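# Trakix 7 moves suture thread tracking into the planning loop

Kirnbridge has released version 7 of Trakix, its perception and planning package for robotic suturing research. The main change is that the thread is now modeled as a continuous curve and passed directly to the motion planner. Earlier versions tracked only the needle and the instrument tips. 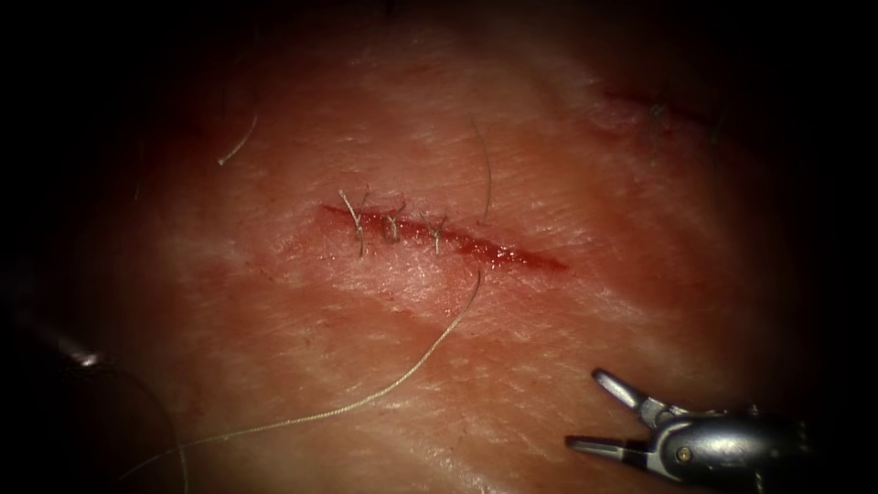

Thread is a difficult target for a vision system. It is thin, it reflects light unevenly, and parts of it drop out of view when it passes into shadow or under an instrument. Trakix 6 handled it as a set of unconnected segments, and the planner ignored any segment shorter than a fixed length. In practice a grasper could be sent on a path that crossed a loose strand, and the operator had to stop the run and clear it by hand.

The new tracker fits a spline to the detected segments and carries it forward from one video update to the next. Where the thread can't be seen, the software keeps an estimate with a confidence value attached to each control point. The planner treats low-confidence sections as wider obstacles, so the instrument gives them more room. Updates run at 30 Hz on a single workstation GPU.

A second model separates thread from things that look like it. Hairs, fine creases in the tissue and the cut tails of finished stitches were the most common false detections in version 6. The classifier was trained on 3544 labeled stills from practice pads, lit at several levels, including stills with dark margins. Finished knots are now stored as fixed landmarks, and the planner uses them to work out the spacing and entry point of the next stitch.

Control changes are smaller. Jaw opening is now a planned variable with its own speed limit, where before it was a simple open or close command. The grasper can approach a strand with the jaws wide and begin closing before the wrist has come to rest. If the spline shifts by more than a set distance during the approach, the move is canceled and replanned. Replanning takes almost 200 milliseconds, and the instrument holds position during that time.

The Storndale bench group tested a prerelease build and reported two open problems. Tracking still degrades when two lengths of thread lie close together and nearly parallel, and pooled blood with a bright highlight can be read as a short piece of strand. Kirnbridge lists both as known issues. A patch for the highlight problem is planned for March.

Trakix 7 reads calibration files from version 6 without conversion. Planner configurations have to be rewritten, as the obstacle format has changed. The log viewer, Henare, has been updated to show the fitted curve and its confidence values over recorded video, and it can step through a canceled move one update at a time.

The package is licensed for bench research only and is not cleared for clinical use.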